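The open house at Trulleo ran for 59 minutes on 27th April, and most of it was spent on one job: toys into a basket. I went because our school district has been asked to buy three of these arms, and I think taxpayers should look before they sign.

Isauro Tlapale, who ran the demonstration, kept the setup plain. He put out a table, a wicker basket and a few painted shapes, and took questions between tries.

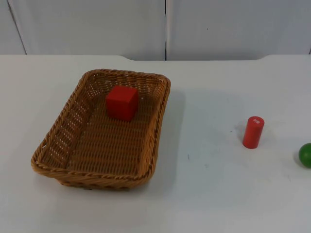 The red cube in the basket, with the cylinder and ball still on the table.

People near me were let down. They had come for something like the videos, and a block in a basket looked like work for a toddler. I disagree with them. A small job on a bare table is easy to judge. If the arm misses, everyone in the room sees it, and no music or editing covers it up.
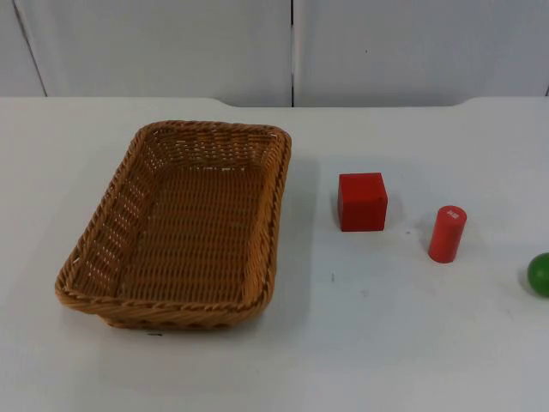 My complaint is with the sales talk that followed. We were handed a sheet for the Hokeck package, priced at $2,255 a year for support alone, and it spoke of kitchens, mail rooms and care homes. None of that was on the table. Tlapale was careful about this when I asked him. He said a change of basket might mean starting over with the training. The sheet did not say so.
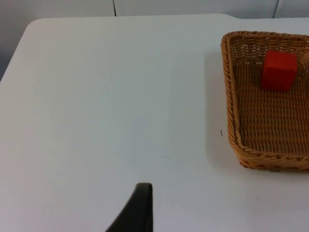
View from the arm, with the block at the back of the basket.

Almost 40 people came, and I doubt many read to the second page. The district votes in May. Before then it should ask Trulleo to repeat the demonstration in one of our own classrooms, using our own bins, and to put the misses in writing.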